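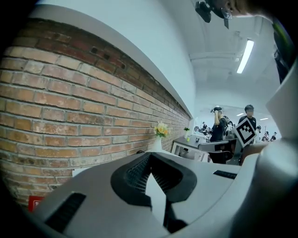 Leave the bricks alone, they have done nothing to us, said a voice from the window end before the agenda had been handed out, and the chair ruled that this could be taken as the opening remark on item 3 but that items 1 and 2 would still come first, as is traditional.

BRINDNESS ROOM USERS
Minutes of the fall meeting
Wednesday, October 3, 2018, in the long room

Present: seven, including one who thought it was a different meeting and stayed for the coffee.
Apologies: received from Ollstead (upstairs, on a call) and then received again from Ollstead (still on the call).

1. Minutes of the last meeting

Approved with one correction. Where the September minutes say that the heating was "discussed," this should read "complained about."

2. Matters carried over

Door closer. Drurkholm, as landlord, has adjusted it. It used to slam. Now it closes so slowly that people stand and watch it. Drurkholm will be asked for something in the middle.

Key to the back cupboard. Found in the back cupboard. Drurkholm opened it with the master and there it was on the shelf. A second key is being cut and will live somewhere that isn't the cupboard.

Coffee. The meeting noted that the can is for money.

3. The brick wall

The quote from Chang Masonry has come in: 899 dollars to clean the curved wall from one end to the other, repoint where needed, and put on a clear seal. The room fund stands at almost 500. The minute taker was asked to record that there was a silence.

In favor of going ahead: the wall is what people remember when they visit. It looks old because it is old, but some of it is also just dirt, and it would be nice to know which parts. Brick dust on the sleeve was mentioned by two people, one of whom had brought the sleeve.

Against: the opening remark, repeated. Also, the mix of colors is the best thing about it, and a cleaned wall at a previous address came out the pink of canned salmon. It was put to the meeting that if anyone had wanted a wall the same shade from end to end, there was plenty of white plaster directly above it to look at.

A middle position emerged, which was to brush the bricks down gently with a soft brush and see how everyone feels. The brush is free. Drurkholm has pointed out in writing that the wall belongs to Drurkholm, and that anything wetter than a brush needs permission.

Agreed: soft brush, no water, no wire bristles, no "just trying something in one corner." Chang to be thanked and told we will be in touch in the spring.

4. The small dark holes near the top of the brick

Raised under item 3 and moved to its own item when it became clear that it was going to take a while.

Theories offered: ventilation; something to do with beams; something to do with birds; decoration; a mistake that somebody repeated until it looked deliberate. Drurkholm has been asked before and replied that they are "original," which the meeting felt was an answer to another question.

It was reported that rolled-up paper has been turning up in them. One piece was a parking receipt. One was a note saying "hello." Whatever the holes are for, they are not for this.

Agreed: holes to be kept clear. Drurkholm to be asked whether they connect to anything, and if so, what.

5. The ledge

Longest item of the evening. The minute taker has condensed it.

The white ledge above the bricks is at a tempting height, it is clean, and it runs along the wall, and so everything in the room ends up on it sooner or later. Over the summer it held mugs, mail for Ollstead, a bicycle light, mail for people who left before Ollstead came, and one shoe. It was all cleared in September by a small party working late, and the shoe was never claimed.

The white vase with the yellow flowers met with general approval. It was proposed that the ledge be kept for the vase and for nothing else. It was then proposed that this was a bit much. A motion to allow "items of equal merit to the vase" was put forward and withdrawn when the meeting tried to imagine who would judge.

On the flowers themselves: whoever has been bringing them was invited to say so and be reimbursed. No one spoke. The meeting thanked the air generally. Flowers may be charged to the room fund within reason, reason being set at whatever the grocery store has by the register.

Agreed: the vase stays. Mugs go back to the kitchen. Mail goes in the tray. Anything else found on the ledge on a Friday goes in the box under the coats, and anything in the box at the end of the month goes.

6. The far desk

The white desk with the plant on it is for anyone to book. It has been treated lately as belonging to whoever was there the day before, a custom the meeting understands and does not support. The cabinet is part of the desk and is shared too. Crackers kept in the cabinet are therefore shared crackers.

The plant is watered by everyone or by no one, depending on the week. A watering list will go up. People with strong feelings about how much water it likes should write them on the list and not on the pot, which is white and shows everything.

The black chair was moved to the front room twice in September and came back lower each time. Whoever is lowering it is asked to learn the other half of the lever.

7. Lights

One person finds the long fluorescent too bright after four o'clock. Another finds it the only thing keeping them awake after four o'clock. Suggestions for leaving it off and using just the small lights at the back were tried on the spot. The minute taker could not see to write, and this item is accordingly short.

Agreed: on during the day, and after six whoever is left can decide. Drurkholm to be asked about a dimmer, in the same letter as the holes, so that it has something cheerful in it.

8. The red sign

It was asked whether the small red sign low on the brick could go higher up, where a person might read it without crouching. Nobody present could say who put it there or whether it may be moved. It stays until Drurkholm answers. The letter to Drurkholm is now quite long.

9. Any other business

Ollstead came down from the call and asked what had been decided about the wall. Items 3 and 4 were summarized. Ollstead said birds, definitely birds, and the discussion was closed by the chair for the second time.

The visitor from the other meeting asked when the next one was.

Actions

Room users: brush the wall, starting at the door end, a section at a time.
Chair: letter to Drurkholm (door closer, holes, dimmer, sign).
Minute taker: watering list, reply to Chang, new label for the coffee can.
Ollstead: collect mail.

Next meeting to be held in the same room, date to be fixed once someone finds the calendar, last seen on the ledge.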